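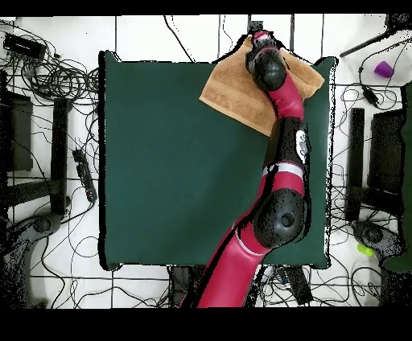 棕褐色的毛圈毛巾，下面是深绿色方形布垫。

怎样洗毛巾，让它保持柔软和吸水

首页 / 家务 / 织物护理

我来说明我家洗毛巾的方法。中文不是我的母语，所以我尽量把步骤写得清楚，有的地方可能写得比较慢，请您有耐心。文章里说的都是纯棉的毛圈毛巾。超细纤维的清洁布、竹纤维的毛巾和没有毛圈的平纹布，有一些步骤不适合，我在后面会单独说。

我住在 Otton，自来水很硬。水壶用一个月，底部就有一层白色的东西。这个情况对毛巾影响很大。如果您住的地方水很软，洗衣粉的用量要比我写的少，白醋那一步可以不做。

一、先看标签

买回来的毛巾，边上一般缝着一个小标签。请先看三件事：能用多高的温度洗，能不能放进烘干机，能不能漂白。有的标签很硬，擦脸的时候会刮皮肤，很多人就把它剪掉了。我也剪，可是剪以前我用手机拍下来，放在一个相册里。以前我没有拍，后来有一条深蓝色的浴巾我用热水洗了，颜色掉得很厉害，把一件白衬衫也染了。

标签上也常常写重量，单位是克每平方米。我家的浴巾是600克每平方米，摸起来很厚，吸水多，但是干得慢。擦手的毛巾我喜欢薄一点的。如果浴室没有窗户，我觉得不要买太厚的，因为在这样的浴室里厚毛巾从早上到晚上都不会完全干，然后就有味道。

二、新毛巾第一次怎么洗

新毛巾在商店里摸起来很滑、很软，这多半是工厂加的整理剂。有整理剂的时候，水会停在表面，擦身体觉得擦不干。所以新毛巾要先洗再用。

第一次请单独洗，不要和衣服放在一起。深颜色的和浅颜色的也分开。水温用标签允许的温度，洗衣粉放平时的一半，不放柔顺剂。洗完以后，打开洗衣机的门，用手摸一摸机器里面的橡胶圈，那里会有很多棉絮，用湿纸擦掉。过滤器也看一下。我第一次洗新浴巾以后没有看过滤器，下一次机器就不排水，我在厨房的地上擦了很长时间的水。

一般洗两次到三次以后，掉毛会少很多。如果洗了很多次还是掉，可能是毛巾的质量问题，可以拿着收据去商店问一问。

三、平时的洗法

1. 分开。毛巾和毛巾一起洗。有拉链的衣服、有钩子的内衣不要放进去，拉链会把毛圈勾出来。厨房的抹布也单独洗，上面有油。

2. 抖一抖。放进洗衣机以前，拿住两个角，用力抖几下。头发和灰会掉下来一些。如果毛巾很湿，先挂起来，等它干一点再放进洗衣篮。湿毛巾压在篮子的最下面，夏天一个晚上就有霉味。

3. 不要装太满。我的规则是：衣物放进去以后，我的手还能竖着伸进滚筒的上面。毛巾吸水以后很重，装满了就翻不动，洗衣粉也冲不干净。

4. 洗衣粉少放。我用的是 Flaken 洗衣粉，盒子里有一个塑料勺，一次一平勺。以前我放两勺，觉得泡沫多就干净。后来毛巾越来越硬，颜色也变灰。减到一勺以后，过了几个星期才慢慢好起来。

5. 温度。浅颜色的棉毛巾我用六十度，深颜色的用四十度。家里有人感冒或者皮肤有问题的时候，只要标签允许，我都用六十度。

6. 多漂洗一次。大部分洗衣机有一个“加漂洗”的按钮，有的机器把它画成一个小淋浴头。请读一下说明书，各个牌子的图不一样。

7. 洗完马上拿出来。如果您晚上洗，可是要到早上才起来晾，请用预约功能，让机器在早上结束。

四、柔顺剂和白醋

很多朋友问我为什么不用柔顺剂。柔顺剂会在棉的表面留一层薄薄的东西，摸着滑，但是水不容易进去。用得越久，吸水越差。我的邻居很喜欢那个香味，她每隔几次才用一次，她说这样可以接受。我自己完全不用。

硬水地区可以用白醋。方法是：在洗衣机放柔顺剂的格子里倒半杯普通的白醋，洗的时候它会自动进去。我一个月做一次。晾干以后没有醋的味道。请注意三点。第一，不要用深颜色的醋，我说的是透明的那一种。第二，千万不要把醋和含氯的漂白水一起用，会产生有毒的气体。第三，有些洗衣机的说明书写明不要用醋，因为对橡胶件不好，请按照说明书做。如果不能用醋，可以买洗衣机用的软水剂。

也有人用小苏打。我试过几次，味道是少了一点，硬的问题没有看到变化。不要把小苏打和醋同时放，它们互相中和，两个都浪费了。

五、晾和烘

从洗衣机里拿出来的毛巾，毛圈是倒着的。这时候请再抖一次，比洗以前那一次更用力，抖十几下，毛圈就站起来。我觉得这一步对柔软的帮助最大，也不用花钱。

晾在外面的时候，有一点风最好。没有风、太阳又很大的天，棉毛巾会晒得像一块板。碰到这种天，我在下午阴一点的时候晾，或者快干的时候收进来，放在屋里完成最后一点。

室内晾的话，请把毛巾展开，不要对折。我浴室的毛巾杆长91厘米，刚好可以展开一条浴巾，再加一条擦手的小毛巾就挤了。所以小毛巾我挂在门后的钩子上，换得比较勤。挂钩有一个缺点，毛巾在钩子那里堆成一团，中间不容易干。如果有地方，还是用杆子好。

用烘干机的人，请选中等温度，不要烘到非常热、非常干。摸着还有一点点潮的时候停下来，拿出来挂一会儿。可以放两个羊毛球，它们会打散毛巾，时间短一些。每次用完请清理棉絮网，这个关系到防火，不能忘记。

暖气片上也可以放，但是我的经验是靠着暖气的那一面会硬。中间翻一次面就好一些。

六、叠和收

完全干了再叠。我检查的方法是摸边上缝得最厚的那一条，如果那里是凉的，就还没有干。

叠的时候找一张平的桌子，最好铺一层布或者毡子，毛巾不会滑，边也容易对齐。先把长边对折，用手从中间向外抹平，再把两头折到中间，最后合起来。圆的一边朝外放进柜子，拿的时候只会拿出一条。洗好的放在最下面，从上面拿来用，这样每一条都能轮到，不会总是用同样的两条。

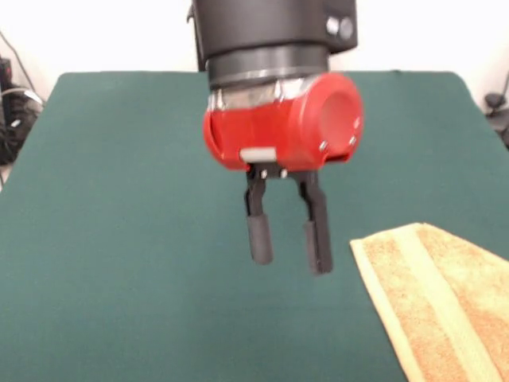 Sandra Blackburn 给我写信说，她不同意把毛巾叠得这么整齐。她家一直是卷起来，竖着放在一个深抽屉里，孩子自己也会拿。她说叠的毛巾压久了，最下面的毛圈都是扁的，用以前还要再抖，卷的就松一些。她还问，白醋能不能用在有绣字的毛巾上，因为她怕绣线掉色。

我回信说，卷起来当然可以，只要抽屉的深度够。卷的时候不要太紧。关于绣字的毛巾，我建议先用一块白布，蘸一点醋，在绣线的背面压一分钟，白布上没有颜色才放进去洗。如果绣线是很亮的红色，我自己不会冒险。后来她写信告诉我，她的绣线没有掉色。

七、常见的问题和处理

毛巾有味道。先不要加香的东西。把有味道的毛巾单独洗一次，用标签允许的最高温度，不放洗衣粉，放醋；然后再正常洗一次，放洗衣粉。两次中间不用晾干。如果还有味道，请检查洗衣机，橡胶圈的折缝里常常有黑色的霉。空机用高温洗一次，平时把门留一条缝。

毛巾变硬。多数是洗衣粉的残留和水里的矿物质。可以做一个测试：把干毛巾放在一盆热水里，用手搅几下。如果水变浑，有泡沫，就是以前的洗衣粉没有冲干净。请用清水再洗，到水清为止。我第一次做这个测试的时候，水的颜色让我很不好意思。

毛圈被勾出来。不要拉，一拉会把一整行都拉出来。用小剪刀贴着布面剪平就可以。毛圈结构的织物剪掉一个圈不会散开。但是如果勾出来的是底布的线，就不要剪，用针把它挑回背面。

化妆品的印子。粉底和口红里有油，洗衣粉不容易去掉。在印子上先点一滴洗碗的液体，用手指轻轻揉，等十分钟再洗。含有过氧化苯甲酰的祛痘膏会把颜色漂掉，这个没有办法恢复。用这种药膏的人，请用白毛巾。

吸水不好。先停用柔顺剂，照上面的方法用热水洗两次。您可以滴一滴水在干毛巾上看。水很快进去是正常的，如果水珠停在上面，就还要再洗。

边缘起皱。装饰的那一条缎带缩水比棉多，所以边会收紧。趁湿的时候两手拉住缎带的两头，慢慢拉平，再晾。烘干的温度低一点也有帮助。

八、别的材料

超细纤维：不能用柔顺剂，也不要和棉毛巾一起洗，它会粘满棉絮。温度用四十度以下，不进热的烘干机。

竹纤维：湿的时候比棉弱，不要用力拧。脱水的转速选低一点。

平纹的亚麻布或者茶巾：可以熨。毛圈毛巾请不要熨，毛圈会压平，吸水也变差。

九、多久洗一次，多久换新的

浴巾我用三次到四次洗一次，前提是每次用完都展开晾干。擦脸的毛巾两天换。擦手的毛巾，家里人多就每天换。运动以后用过的毛巾当天洗，不要放在包里过夜。

至于换新的，我没有固定的年份。我最老的一条浴巾是在 Staniforth 的商店买的，用了7年，中间已经薄了，对着灯能看到光，但是吸水比新的还好。边缘开线的，我用缝纫机再走一道线。实在不能用的，剪成小块擦窗户和自行车，也可以问一问附近的动物收容所要不要，有的地方很需要旧毛巾，请先打电话，有的只在冬天收。

补充：六月的时候我更新了白醋那一段，加上了洗衣机说明书的提醒。如果您的毛巾是白色，想知道怎么去掉发灰的颜色，我正在试含氧的漂白粉，现在只洗了两次，还不能给出结论。试的时候我用四十度的水泡一个小时，然后照平时的方法洗，洗衣粉减半。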